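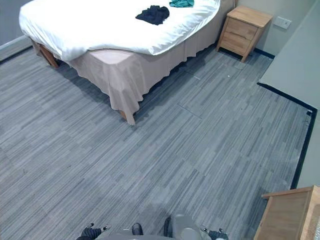
A Hotlow at work in a bedroom. Its two black grippers have silver fingertips.

Could a robot tidy your room?

Hi! I'm Sumeya Ejigu, and I get to try out robots for a living (yes, it's a real job, and yes, I still have to clean my own desk). This May I've been trying the Hotlow, a home helper robot made by a company called Kordestani. You don't buy it. Families in Stusthorpe and Clinby can book it for a visit, a bit like booking a piano lesson, and each visit lasts two hours.

So what does a robot see when it rolls into a bedroom? You look at a bed and think "bed!" right away. The Hotlow has to work it out. There's a big white puffy thing, and on top of it there's a dark blue lump. Is the lump a pillow? A cat? A piece of clothing? I think clothes are the hardest thing you can hand a robot, because they never keep the same shape. A cup always looks like a cup. A crumpled-up top looks different every single time you drop it!

The floor matters too. Stripy gray carpet can be confusing for a machine, and so can a shadow next to the bed. Is it a shadow or a hole? The Hotlow slows down when it isn't sure, and I like that about it.

Then there are the hands, which are called grippers. Try this at home: pick up a sock using only your thumb and one finger. Easy? Now fold it without using your other hand. Hmm! With two grippers, the Hotlow can hold one side of a shirt while it moves the other.

Is it fast? Oh, not at all. I timed it on one T-shirt and it took about six minutes. My friend Ilango Suvarna is 14, and he folded a whole pile while we waited (he was showing off a bit). But the robot kept going without one complaint, and I can't say the same for Ilango.

Things I'd change: it's slow, it beeps too much, and it gave up on my woolly sweater. Things I loved: it's gentle, and it stops the moment you say "stop."

If the Hotlow visits your house, ask a grown-up to stay nearby, keep pets in another room, and leave it one really crumpled shirt. I want to know how it does!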